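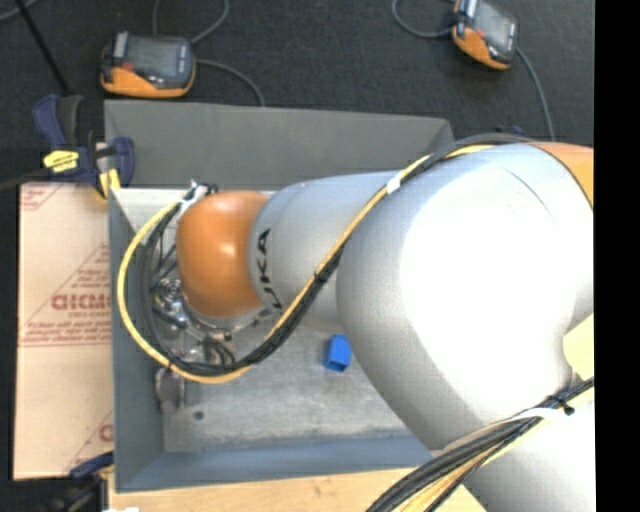 Kerubo Chege writes that her first night of whale recordings came out as six hours of rope squeak, and she asks whether she should have let the hydrophone hang free before pressing record. Yes, please do, and thank you, Kerubo, for letting us use your note, as it belongs right at the top of this section.

Section 2. Getting your Lilbridge 501 into the water

You have charged the recorder and put in a memory card (if not, go back to Section 1, we'll wait). Now comes the part most people bought the thing for – lowering it over the side and hearing who is down there. Give yourself a good half hour the first time, and pick a calm day if you can.

1. Shut off the boat's engine, and the depth sounder too. Many sounders give off a steady click that the hydrophone picks up very nicely, and you will spend a long evening thinking you have found a sperm whale.

2. Rinse your hands in fresh water and wipe the black rubber tip of the hydrophone. Sunscreen is hard on the rubber, so go easy with it until the gear is in the sea.

3. Clip the weight to the lower ring and the float line to the upper ring. Tug on both.

4. Plug the cable into the recorder and turn the collar until it clicks.

5. Lower the hydrophone slowly, hand over hand, to the second yellow band on the cable. Let the float line take the strain, never the plug.

6. Wait for the line to settle. If it slants away from the boat, you are drifting faster than the water below, and you'll hear a low rumble over everything else. Add the second weight, or move somewhere more sheltered and start again.

7. Put on the headphones with the volume all the way down, then bring it up a little at a time.

8. Press and hold the red button until the light blinks twice. You're recording!

CAUTION: Never lower the hydrophone in front of moving whales or dolphins, and don't follow them to get a better sound. Check your local rules on how far off to stay. If animals come close on their own, leave the engine off and bring the cable in gently so there is no slack line for them to meet.

CAUTION: Keep the recorder itself dry. Only the hydrophone and its cable are made to go under.

Note: That crackle like frying bacon is very likely snapping shrimp, and your unit is fine. Jhonatan Mosquera asked us about it after his trip off Rivadeneyra, and he has since grown rather fond of them.

Note: The card holds 1,000 clips. After that the light turns solid and recording stops until you copy some off, as explained in Section 3.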